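Week 10 handout: Can a machine do the chores yet?
Instructor: Gumaro Zamudio, Room 516

Reading for this week: the Carrillo chapter on kitchen work, and the two short demo reports from Wullelthorpe.

Start with the claim. Every year someone shows a machine putting away dishes or wiping down a sink, and every year we are told homes are next. I would like you to be hard to impress. Ask the same things you would ask about a used car.

How many tries did it take? Getsemaní Barrera's review of the Baria demo notes 200 attempts behind a clip that shows one. The report never says how many of the others failed.

Who set the table? A person who laid out the objects, chose the lighting and cleared away the clutter did a good part of the job already.

What happens with a new object? Jekier's sorting line does well on parts it has met before. Swap in a different box and the numbers drop. Shop floors can control this. Bathrooms can't.

Soap is my favorite test. A bar has rounded corners, and it changes shape as it gets used up. It slides when wet. Any six-year-old can pick one up and set it down again. Before we talk about a whole bathroom, I want to see that much done by a machine in a house it has never been in.

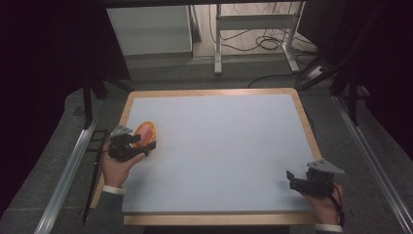
Hand-held grippers at a tabletop, first with a person's hands on them, then close up beside a bar of soap.

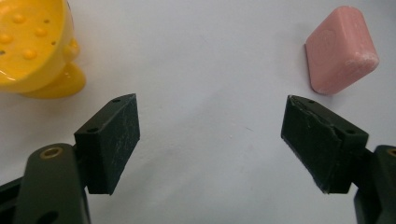
Back to the word "autonomous." In the Wullelthorpe reports it is used 2 ways, once for a machine that runs alone and once for a machine with someone standing by to step in. Mark each use as you read. Shop-floor figures tend to hide the same thing under "uptime."

For discussion: pick a chore you did on Sunday and write down every point where you had to change your plan. Bring the list, one page at most. We will go through Barrera's scoring sheet in the second half of class.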